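宿舍楼公共厨房的使用与共处：一份课程调查报告

课程：社会调查方法入门
小组：第四组

一、为什么选这个题目

说起来有点不好意思，我们组最早定的题目是“校园二手书的流转”，开题那天还做了很漂亮的幻灯片，结果回去以后大家聊着聊着就聊到了厨房。那天晚上我们在楼里的公共厨房煮面，水开了，锅盖找不到，翻了三个柜子才在微波炉后面找出来，上面还贴着一张不知道哪位同学写的纸条：“用完请还回原处，谢谢，第二次了。”我们几个站在那里看着这张纸条，都觉得这里面有话可说。第二天跟老师说想换题目，老师听完只问了一句：“你们愿意在厨房里坐那么久吗？”我们说愿意，于是就这么定了。

我们住的这栋楼叫Holport楼，是学校比较老的一栋宿舍，本地同学和留学生混住。每层有一间公共厨房，两个灶台，一个水池，一台大冰箱，还有一张谁都可以坐的长桌。楼里的人口味差得很远，作息也差得很远，有人早上六点就下来熬粥，有人半夜十二点才开始炸东西，可是大家用的是同一块抹布。我们想知道的其实很朴素：这么多人是怎么把一间厨房用下来的，哪些规矩是写出来的，哪些是没写出来但大家都照做的，又有哪些是写了也没人理的。

二、怎么做的

调查一共用了4个星期。我们做了三件事。第一件是坐在厨房里看，早中晚三个时段轮流去，每次一个小时，带着本子记。第二件是访谈，一共谈了21位同学，有的谈了十分钟就跑去上课了，有的一谈就是一个下午，还顺便给我们做了饭。第三件是把厨房墙上、冰箱上、柜门上的纸条全部抄了一遍，连错别字也照抄。

经费方面，学院给了500元，主要花在打印访谈提纲和买一点水果上面。水果是给受访同学的，后来有一半被我们自己在整理录音的时候吃掉了，这一点在报账的时候也如实写了。

这里要特别感谢Seidu Osei同学，他住在三楼，是第一个答应接受访谈的人，后来又帮我们约到了好几位平时不太参加活动的留学生。没有他，我们的样本大概会全是自己的同班同学，那样写出来的东西恐怕就很单薄了。

三、厨房里的时间

先讲时间。我们原来以为最挤的时候是晚饭，结果记录整理出来，真正让人着急的是周日傍晚。平时大家多少会去食堂，到了周日，食堂窗口开得少，很多人又习惯在这一天把后面几天的菜一次做好，于是灶台前面就排起了队。有一位受访的女生说，她周日会先下来“看一眼锅”，看到灶上是大汤锅就回去写作业，看到是平底锅就站着等，因为平底锅很快就会轮完。这个判断方法我们后来也学会了，非常好用。

早晨的厨房是另外一个样子。来的人少，而且几乎都是固定的那几位，彼此不怎么说话，但是配合得特别好，一个人洗完米，另一个人刚好来接水，中间连个招呼都不用打。组里负责早班观察的同学在笔记里写道，她坐了三个早晨以后，有人默默地给她也倒了一杯热水。我们讨论了很久要不要把这一条写进报告，因为它严格说来算是观察者影响了现场，最后还是决定写，因为它太能说明早晨那间厨房的气氛了。

深夜的使用者则普遍有一点抱歉的心情。几位习惯晚睡的同学都提到，自己会尽量不开抽油烟机，怕吵到隔壁，可是不开油烟机又会有味道，味道飘到走廊里，第二天还是会有人贴纸条。这里面有一个两难，我们觉得很值得同情。

四、纸条

纸条这一部分是我们做得最开心的。抄回来的纸条大致可以分成三种：提醒的、道歉的、找东西的。提醒的最多，语气从“亲爱的邻居们”一路到只有一个感叹号的都有。道歉的纸条少一些，但是写得都比较长，有一张用完了整整半页作业纸，解释自己为什么误喝了别人的酸奶，下面还粘着还回去的钱。找东西的纸条常常会得到回复，回复就写在原来那张的空白处，有时候一张纸上能看到四五种笔迹。

我们还发现，纸条用什么语言写很有讲究。中文写的多半是具体的事，比如哪个抽屉坏了；英文写的多半是规矩，好像换成英文就显得公事公办一点，不那么像在责怪谁。有一位中国同学说，她跟室友之间用中文，可是在冰箱上从来只用英文，“用中文写‘请不要拿我的鸡蛋’，感觉像在吵架。”这句话我们在课堂汇报的时候念出来，全班都笑了，后来老师说这其实是整份材料里最有分析价值的一句。 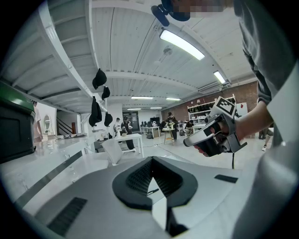
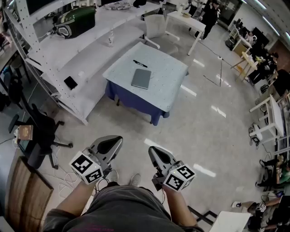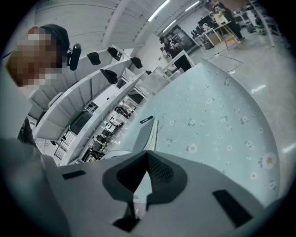

语言之外，纸条贴在哪里也有意思。贴在冰箱门正中间的，一般是希望所有人都看见；贴在柜子里面的，往往是写给某一个人的，只是不好意思当面讲。Wulora是二楼几位同学给自己那一格冰箱取的名字，贴了一张小标签在上面，别的楼层来借厨房的人看不懂，但是二楼的人都知道那一格是可以互相拿的，拿了以后在周日补上就行。我们问这个名字是什么意思，几个人互相看了看，说是随便编的，当时觉得好听。

五、没有写出来的规矩

这一部分比较难写，因为受访的同学自己也不一定说得清楚。我们试着把大家提到两次以上的整理出来，主要有下面这些。

灶台的顺序不按谁先到，按谁先把锅放上去。人可以走开，锅在就算数。可是锅里如果没有东西，别人就有权把它挪开，挪开以后要放在右手边的台面上，不能放进水池。为什么是右手边，没有一位同学能解释，但是大家都这么做。

调料可以借盐和酱油，不可以借油。油要开口问。有同学从家里带来的辣椒酱属于第三类，主人在场的时候通常会主动请别人尝，主人不在的时候绝对不能碰。我们组里有一位组员因为这份辣椒酱，跟五楼的一位同学成了很好的朋友，这算是调查的意外收获。

洗碗的规矩最松，也最容易出问题。多数人认为“吃完马上洗”是应该的，可是问到自己上一次是不是这样做的，回答就含糊起来了。有趣的是，水池里只要有一只脏碗，后面的碗就会很快多起来；水池空着的时候，反而可以空上大半天。这一点我们在观察笔记里反复看到，也跟课上讲过的内容对得上，写到这里的时候组里都有点兴奋。

六、一次小小的争执

第三个星期，冰箱出了一点状况，冷冻室不太制冷，几位同学的东西化掉了。起初大家在群里说得比较急，有人怀疑是谁没关好门，有人说早就应该报修。Seidu Osei同学提议先把还能吃的都拿出来做掉，于是当天晚上厨房里非常热闹，有饺子，有炖鸡，还有一大盆用Essien牌番茄罐头做的炖饭，连平时只在早晨出现的那几位也来了。

我们把这一晚也当作材料记了下来。比较有意思的是，在那以后的几天里，墙上的纸条变少了，有两张旧的提醒纸条还被人悄悄揭掉了。当然，过了一阵子新的纸条又贴上来了，这也很正常。我们并不想说一顿饭可以解决问题，只是觉得认识了对方的脸以后，写纸条的人好像会多想一想。

七、给楼里的几点建议

根据访谈，我们整理了一些建议，已经交给宿舍办公室。

第一，希望能把冰箱换成两台小一些的，一台放私人的东西，一台放公用的。我们去问过价格，像Bivier那样的小型号，两台加起来要3,000元左右，对学生来说很多，对一栋楼来说也许可以考虑。

第二，在门边留一块板子专门贴纸条，旧的每个月清一次，这样找东西的人比较容易找到回音。

第三，周日傍晚能不能把一楼活动室的电磁炉也开放出来，哪怕只开两个小时。

第四，锅盖请挂起来。这一条是我们自己加的。

八、不足

样本的问题前面提到过一点，愿意接受访谈的人大多是常做饭的，几乎不进厨房的同学我们谈得太少，而他们对油烟味的意见可能才是最大的。另外，我们自己也住在这栋楼里，有些事情太熟悉，问的时候容易替对方把话说完，听录音的时候发现了好几处，很惭愧。访谈用了中文和英文两种语言，引用的时候由组员翻译，有些语气翻不出来，只好在旁边加了说明。

纸条的抄录稿和访谈提纲附在后面。那张误喝酸奶的道歉信，作者同意我们全文收录，但是希望不要写房间号。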